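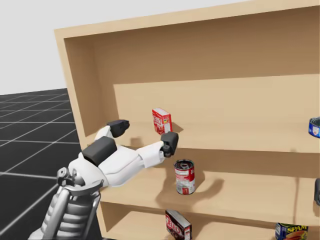 Shelf Picking Cell: Pre-Run Safety Checklist
Jalto line, Dimeo dual-arm unit
Inspected July 8, 2023

1. Scene file matches the approved layout.
OK. Third attempt. The first two matched a layout somebody approved in their heart.

2. Joint speed capped at 200 mm per second near shelving.
OK. The cap was set to 500 when I opened the file. Simulated cans don't sue, but the same settings file goes to the floor in Bastos.

3. Fingers open before entering a compartment.
OK on both arms.

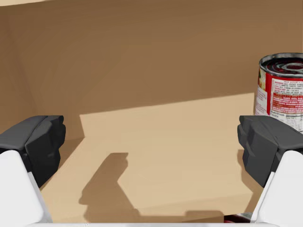
Item 3: fingers spread, can at upper right.

4. Clearance to neighboring items checked before each grasp.
COMMENT. The rule says "adequate." I have asked Flonden for a number since April and received a very nice diagram.

5. Collision log reviewed and signed.
FAIL. There are 1067 entries and one signature, on the cover page. Sort by contact force, read from the top, initial each page. 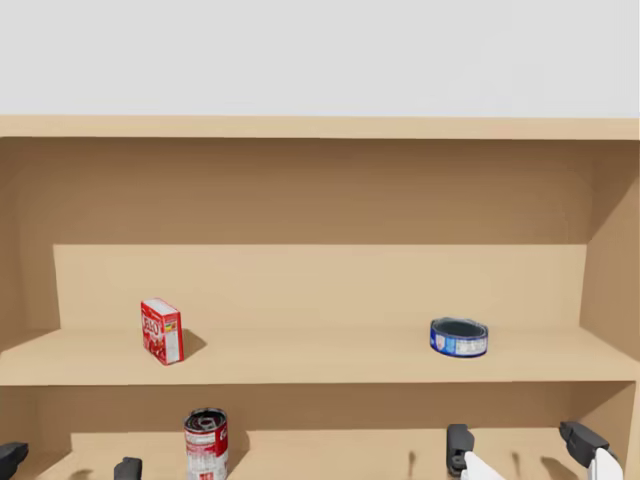

Does a simulated run need the full checklist?
Any run whose settings may be copied to hardware gets the full list. Short demos can skip items 6 and 7, provided the file is marked DEMO and stays that way.

6. Emergency stop halts both arms from any pose.
OK. Tested in 3 poses. The old form asked for one, and everyone picked the home position - very restful, proves little.

7. Arm path kept clear of shelf edges on the way in and on the way out. 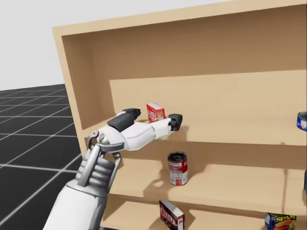 COMMENT. People plan the reach with great care and then leave as if the building were on fire. Log the exit path separately, with its own minimum clearance.

8. Open items assigned before sign-off.
PENDING. Item 5 goes back to the Jalto desk. Item 4 goes back to Flonden, again.

Result: HOLD. Recheck 4, 5 and 7 before release.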